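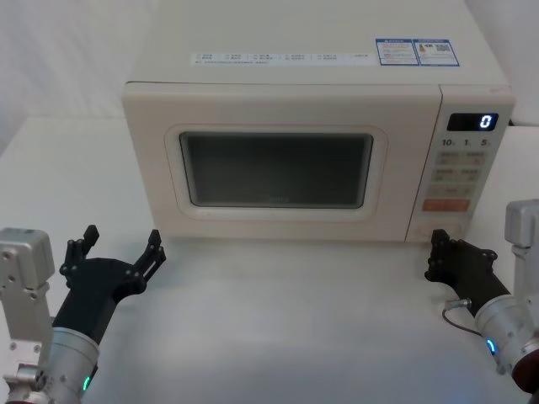

I moved into my flat in Stultthorpe last March, and for almost one year I lived without a microwave. I warmed my soup in a pot and I was proud of it. Then my neighbour Bořivoj Slanina told me that a person who works late should not wash a pot at night, and I gave up. I wanted one with round corners, because my kitchen is already full of sharp ones. Cream was my second wish. The long strip of tiny print is still on the top and so are the blue and white stickers. I will peel them off when I have patience, and a hair dryer for the glue.

2/ I first looked at an Indel in the shop. It was cheaper, but every function was behind a small picture and I did not understand the pictures. A fish, a star, something like a cloud. I asked the shop assistant about the cloud and he also did not know.

3/ With this one, the time is on the buttons marked 10, 1 and 5. For my soup I press the 1 2 times and then the orange-red button. My mother could use it without calling me, and this is my test for all machines.

4/ There is also a round knob at the bottom of the panel. I have not made friends with it yet. If somebody uses the knob every day, please write to me what for.

5/ A small advice about cleaning. Put a bowl of water with a slice of lemon inside, heat it, and leave the door closed for 10 minutes afterwards. Then wipe with a soft cloth. I learned this from Kamil Vlček at my old job, where the office microwave was a very sad place.

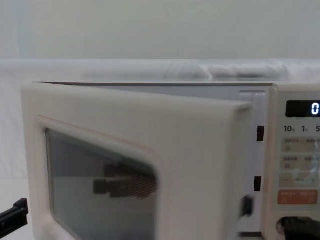

Door a little open, zero on the display.

6/ Please do not forget the inner edge of the door. There is a black hook on it, and two small slots for it in the front of the oven. I go over them with a cotton bud. In the office the crumbs were collecting exactly there, and the door had to be closed with the hip.

7/ Also the window. It is dark glass and it shows every finger. I wipe it with a damp cloth first and a dry one after. My Halonen tea towel leaves fluff, so I bought a cloth from Bestent instead and I am content with it.

8/ Next I must decide where the bread bin will live. Bořivoj says on top of the microwave. I read in the booklet that the top should stay free, so now we are having a discussion about it on the stairs. Good night to everybody, and the question about the knob is serious.

Home | Posts | Replies | Photos | About

Contact | © 2026 | Back to top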